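Notebook, manipulation bench
2025-09-30
Visit day at Clarkberg

Writing this up the same evening so I don't lose it. Nevzat Yalçınkaya has the sign-in sheets if anyone needs names.

Doors opened at 10. We had 17 in the first group, mostly from Farina, and they came in together and wanted to see everything at once. Split them between the two benches. That worked better than in July, when everyone stood behind the one monitor and the people in back left early.

Bench 1, Prarkus arm, real hardware. Pick and place with foam blocks. Ran all morning with one stop, when a visitor leaned on the table and the force limit tripped. Reset was quick. I should have put tape on the floor. The question that came up most was what happens if you put your hand in there, so next time do the stop button first and the demo second.

Bench 2, Plimine simulator, cube task. I ran this one. Plan was to show the policy live from the wrist view on the big screen, with the overview on the laptop. The big screen would not take the laptop's resolution for the first group, so they got both views side by side on the small monitor. Nevzat found the other adapter before the second group came through.

Total over the day was 122 visitors by the sheets. Three demo slots ran over. I talked too long about reset conditions and had to cut the part on domain randomization, which the Farina people had asked for. I told them I would send slides.

Things people asked at bench 2:
Is it solving the cube? No. The task is grasp, lift and a single reorientation. Put that on the sign.
Why simulate at all if the arm is right there? I gave the overnight batch answer, 100 episodes while we're asleep. A teacher in the third group liked that and wrote it down.
Can it tell the colors apart? Longer answer, see below.
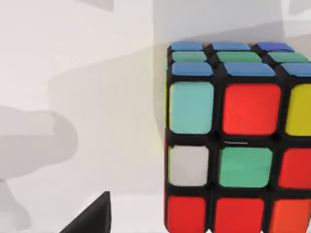
Color handling is still the weak part of the cube task, and the visitors went straight for it. The Plimine renderer keeps the sticker colors flat enough when a face is toward the camera, but the policy only gets small crops, and anything at a steep angle shrinks to strips. I paused on this wrist view for the third group and asked them to name the front face. They argued over the bottom row, where the orange in the corner is only a little warmer than the reds beside it. The top face they got easily, blue and green strips. I said we would look at moving the orange further from the red in the asset file. Nevzat would sooner leave the asset alone and vary the lighting. We did not settle it.

The gripper model also got a few comments. One man wanted to know the finger material and I had to say it has a friction value and that's all.

To do
Send slides to Farina, with the randomization part put back in.
Tape line at bench 1.
New sign for bench 2.
Label the good adapter and keep it in the bench 2 drawer.
Rerun the cube batch with the orange changed, same seeds, compare against the old one before touching lighting.
Ask Nevzat for the third group's contact, the teacher wants a class visit.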